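Home | Tidying | Kitchen | Bedrooms | Archive

How to clear a bed that has turned into a shelf

I don't trust tidying systems. I have read plenty, and most want you to buy boxes first. What follows needs one bag, a damp cloth and about 14 minutes.
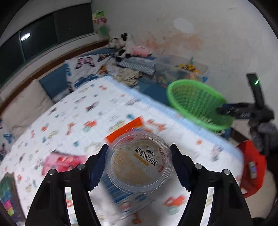
Beds fill up because they are flat and nearby. A sealed cup of something oaty or powdery goes down, then a packet, then a carton, and by evening you are sleeping round them.

1. Take the food off first. Tubs with push-on lids are the worst risk on a sheet, whatever the label promises. Keep them upright and carry them to the kitchen one at a time. If you can't read the label, leave the contents in the original cup. Decanting into matching jars is how you end up with 4 jars of mystery powder.

2. Check cartons before you fold them. I have flattened one with a sachet still inside.

3. Pick up cloth next. Crumpled things get shaken out over the floor, then either folded or washed. The "wear again" chair is a con and I won't have one.

4. Books, boards and small printed bits go in the bag. Don't sort them yet. The Stostley method has you hold each item and decide, and I gave up on it after 40 items and one cold cup of tea.

5. Pillows off, sheet pulled tight, pillows back. A busy cartoon print hides crumbs very well, so run your hand over it instead of trusting your eyes. Shake it out of the window if you feel any.

6. Empty the bag before bed. Skip this and you have only moved the mess.

People ask about the Skirar under-bed drawer. I tried one through November. It held plenty, and I never opened it again until spring.

A plain tray by the door has done more for us. Anything edible stops there. It works most days.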